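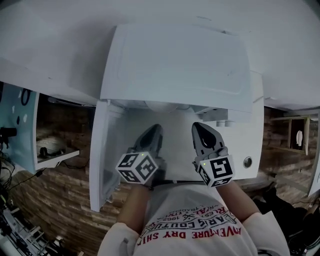
Do you leave the lid up on a white top-opening appliance after you wipe it out? Leave it up until the inside is dry to the touch, then close it.

Search this board Go Advanced

Lid up or lid down?
Posted in December by hgaete_basement

Settle something for my household. I wipe the inside of ours on Saturday, then leave the lid standing open. My wife closes it within 2 minutes because it "looks like a mouth." Who's right?

stetik_fan
You are. Shut it damp and you get the smell. Ask me about the winter I spent chasing a smell that was living under a rim.

ivlucero
Disagree a little. Up overnight, fine. Up all week and it's a shelf. Ours collected 28 socks and a library book before I gave in.

hgaete_basement
Only 28?

ivlucero
We're a small family.

K. Okafor
What do you folks wipe it with? I use a cloth and warm water with a little dish soap, then a second cloth for the ridges along the top edge. Paper towels shred on anything molded and then you're picking out confetti.

stetik_fan
Old T-shirt. I've never paid for a cloth in my life.

derkow_barb
I bought a fancy brush for the corners, some 40 dollars. It's very good at cleaning the middle, where I didn't need it – the corners remain a mystery to it.

K. Okafor
Toothbrush. A dollar.

derkow_barb
Thank you, Kenji, I feel much better.

hgaete_basement
So that's one for up, one for up but not forever, and two people discussing brushes. I told my wife it was unanimous. The lid is down.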